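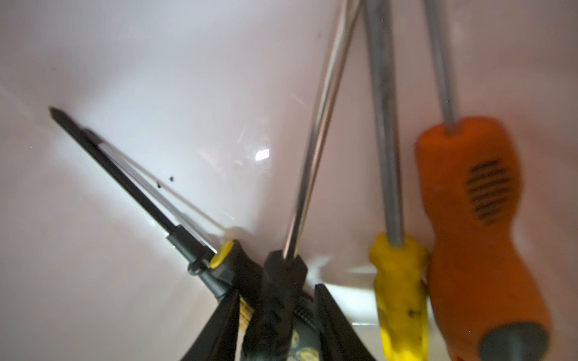
I have finally sorted out my screwdrivers. It only took me since May, when I announced (to an empty kitchen) that I would do it that very weekend!

The trouble started when we moved to the flat in Idville and every tool I own got spread between the drawer under the kettle, a biscuit tin and the pockets of two different coats. So any small job, a loose door handle, a wobbly chair leg, meant twenty minutes of hunting and then giving up and using a butter knife. I've bent 3 of those now and I'm not proud of it.

What got me moving was a bookcase from Elent. Lovely thing, but the instructions assume you've got a long screwdriver to hand, and mine was nowhere. I found it in the end behind the ironing board, along with a glove I'd been missing all winter.

I did look at proper storage first. Skikis do a wall rack with a slot for everything, but I'd have to drill into the wall to put it up, and you can guess what I couldn't find. So all the screwdrivers now stand together in a white tub, handles down, points up. I know plenty of people do it the other way round, and yes, you need to mind your fingers, but I can see the tips straight away and pick the right one without pulling out the whole lot.

Next job is the screws themselves. There's a jar with what must be 1,000 of them in it, all sizes, most of them rusty, and I'm tempted to put the lid back on and leave it till spring. If you've got a system that doesn't involve tiny labelled drawers, please tell me in the comments.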